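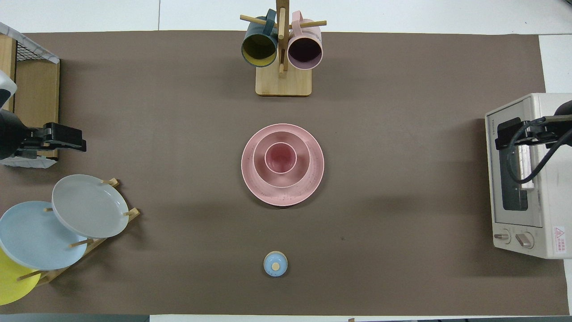 *Two mugs on the mug tree, one teal and one pink.*

**The Night Train to Stovberg**

Remo Mayrhofer had waited all winter for the June timetable, and there it was at last: a night train, Verholm to Stovberg, with a real dining car! He read the page twice standing up, then once more over his toast.

His sister thought he was mad. "You could fly there before lunch," she said.

"But there's a tunnel," said Remo. "There's a bridge 93 meters high, and you cross it at sunrise!"

She came along in the end, grumbling, with a pillow under each arm. 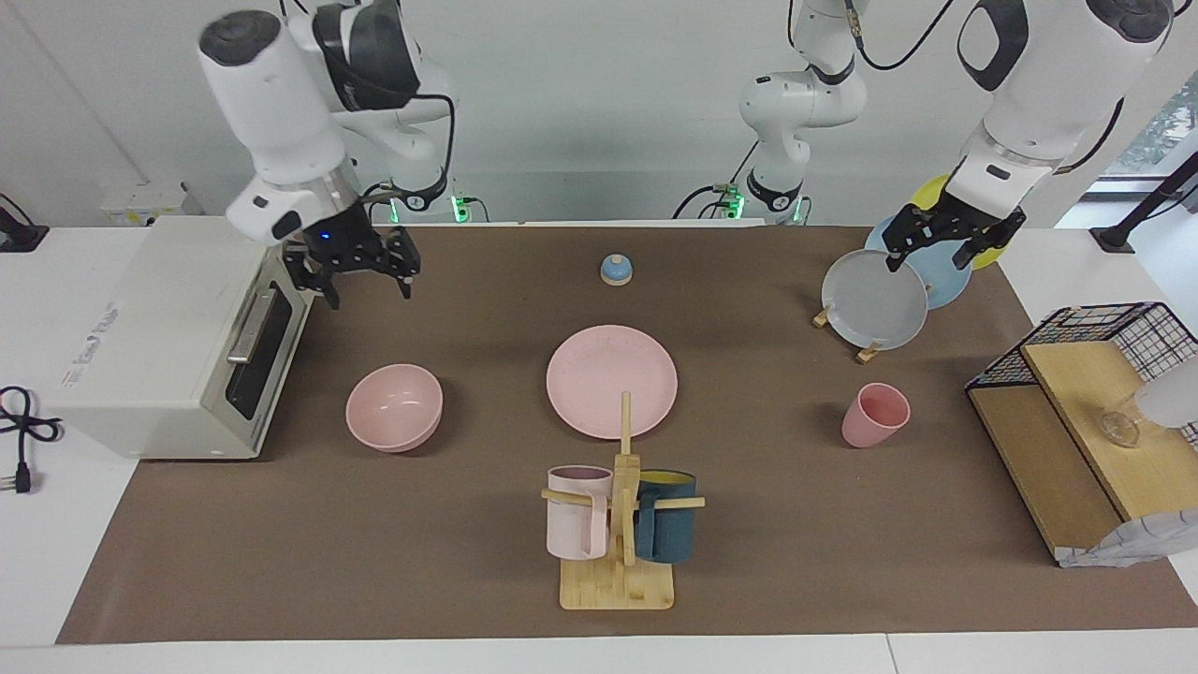

The train pulled out at dusk, and oh, the noise of it! The couplings banged, the windows hummed, and a man in the next compartment was already singing. Remo ran from one side of the corridor to the other so he wouldn't miss a thing (a lake, a brickworks, a white horse going like the wind beside the track). In the dining car they had dumplings and split a plum tart, and the conductor, an old fellow called Schwaiger, told them he had made nearly 100 crossings on this line and still got up for the bridge.

At half past four he knocked on their door. "Tivurel," he whispered. "Five minutes."

His sister was out of her bunk first. She pushed the window down and the cold came in, smelling of pine, and then the ground simply dropped away and the whole valley was pink and gold and full of mist.

"Oh, Remo," she said. "Is there one going back tonight?"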